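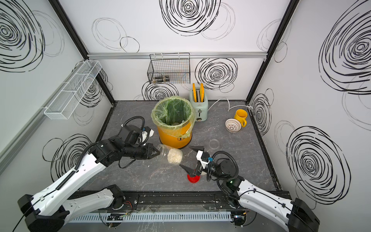

Is it worth keeping rice in a clear jar instead of the bag it came in? Only if you were going to wipe up the stray grains anyway.

January, before bed. Anju Chaturvedi swears by jars. She says 30 minutes of decanting saves you a mess all year. I doubt it. I did one jar tonight, 700 grams, and still found grains under the toaster afterward. The Pralter lid claims to be airtight, which I'll believe in March. Vivek wants the lentils done next. He can do them himself, and he can empty the trash while he's up. I'm keeping the bag folded in the drawer for now.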